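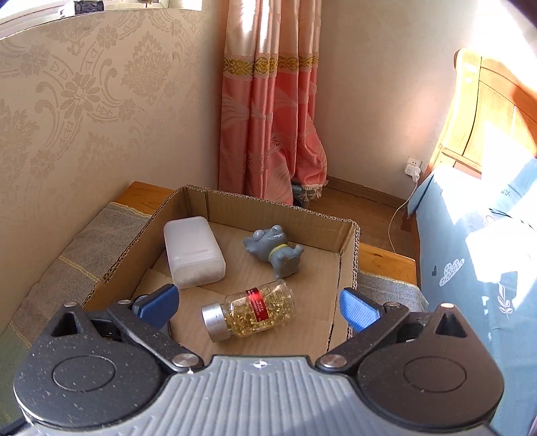 PRESS RELEASE
4 June 2025

Gurnora opens a box-lending shelf in Clokham

Hello from all of us at Gurnora! We're the small home-sorting outfit on Hoxha Street, and from today anyone in Clokham can borrow a set of our cardboard boxes for nothing and take them home to tidy with.

I started Gurnora after moving house with far too many things and not one sensible place to put them. I'd bought lovely storage with lids and labels and little clips, and I used none of it. What I did use was a shallow cardboard box with the flaps cut off, left on a low wooden bench near the bed, where I could drop things in as I went past and see the lot at a glance. I've been banging on about it to customers ever since (sorry, customers).

So that's what we're lending. Each set has 5 boxes, all plain brown corrugated card, no lids and no flaps. The cut edges are a bit rough and you can see the wavy layer along the top, and I like them that way. You can write on them, lean them on their sides, or stick one on a bench and forget about it until Sunday lunch.

We've got 100 sets on the shelf to begin with. You can keep a set for 2 weeks, and if you need longer just ring the shop and we'll put you down for another go. There's no deposit. If a box gets squashed, bring it back squashed and we'll recycle it.

The way I do it is one room at a time, and I nearly always begin with the bedroom. Put the box somewhere you don't have to bend all the way down for it. Pop in whatever has wandered in from other rooms, bottles and the like, and stop when the floor of the box is covered. Then carry it round the house and put everything back where it lives. Shallow is the whole point here! A deep box just turns into another cupboard, and I've already got one of those I'm scared to open.

We tried the idea out in Clisden last November, where 196 households borrowed from us, and the thing people asked for most was a smaller box for the bathroom. We're working on that one. I'd hoped to have it ready for today, but the first lot came out too narrow to hold a shampoo bottle, so back they went.

The shelf is just inside the front door of the shop, on the left, and you can help yourself whenever we're open. Please sign the book on your way out so we know how many sets are out and about. Larger orders for house moves are still handled at the counter, same prices as before.

Press enquiries: please call in or write to Gurnora, Hoxha Street, Clokham. We're happy to show reporters round, and there's usually a kettle on.

ENDS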